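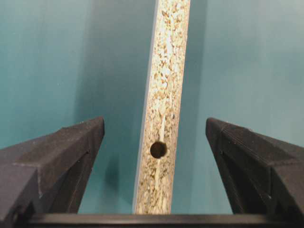 Most of the furniture that households in Gendton gave up during the study was given up around a move. Of the 31 discarded items recorded in the interviews, the largest group was storage furniture: bookcases, wardrobes, TV stands and children's dressers. Respondents rarely described these as worn out. They said that the piece had been fine where it stood, and that trouble began when it had to be taken apart, carried down a stairwell and put together again. Much of what they told us comes back to the board itself. In particleboard, the chips are pressed tightly near the faces and less tightly in the core, and a screw driven into the core holds well once but poorly the second time. Figure 3 shows the chips along a cut edge with no banding over it, and the thin gray-white laminate that runs beside them. Where an edge is left raw in this way, it is also the first part of a panel to take up water from a mopped floor or a damp wall. Owners talked about swollen bottom edges almost as often as they talked about loose fittings.

4.3 Deciding whether to move a piece

The 13 households were asked to go through their last move room by room and to say, for each large piece, who decided what would happen to it and when. In most homes the decision came late. Beds and tables had a place on the truck from the beginning. Storage furniture was left until the last evening, when the contents had already been boxed and the piece stood empty against the wall. One respondent in the Nusness district said she had planned to take both of her wardrobes and changed her mind at 9 p.m., after the back panel of the first one came away in her hands. The second wardrobe was in good condition, but she left it too. She did not want to find out in the new apartment.

Cost was mentioned in every interview, though not always in the way we expected. Moving companies in Gendton charge by the hour, and respondents had a fair idea of what an extra half hour would add to the bill. Several compared that amount with the price of a new bookcase and decided that the old one was not worth the time on the stairs. Respondents who had paid more for a piece tended to keep it regardless of what it was made of. A couple who had spent $400 on a laminated sideboard moved it three times, and on the third move held one of its doors shut with tape until new hinges could be found. They described it as good furniture. The respondents who used the words "cheap" or "temporary" were usually talking about things they had bought for a first apartment, even when they had owned them for years.

Assembly instructions were another factor. Few households had kept them. Some looked for them online, and two respondents who owned shelving sold under the Cultell name said they could not find a sheet that matched their version. Without instructions, people labeled parts with masking tape or took photos as they went. Those who did this reported fewer problems at the other end, but they were also the people who already owned tools and had some practice in using them, so we are careful about reading much into the difference.

4.4 Where discarded pieces went

Giving a piece away was the first choice for nearly all respondents, and it was often not possible. The two secondhand stores in Gendton do not accept assembled particleboard furniture with visible swelling or missing parts, and their pickup times have to be booked in advance. Online listings worked better for small items. Wardrobes were the hardest to place – they are heavy, and the person collecting one faces the same stairwell.

Pieces that could not be given away were put out for bulk collection. In Nusness this takes place once a month, and furniture can stand outside for several days before it is picked up. Soudabeh Shojaei, who carried out the interviews, noted that respondents spoke about this stage with some discomfort. A few had gone back to check whether anyone had taken the piece, and one had returned after a night of rain in February to retrieve the glass shelves. Hosseinzadeh describes a similar unease among student renters and links it to the sight of furniture that is still recognizable as one's own. Our respondents were older on average and most had lived in the same home for longer, but their accounts are close to hers on this point.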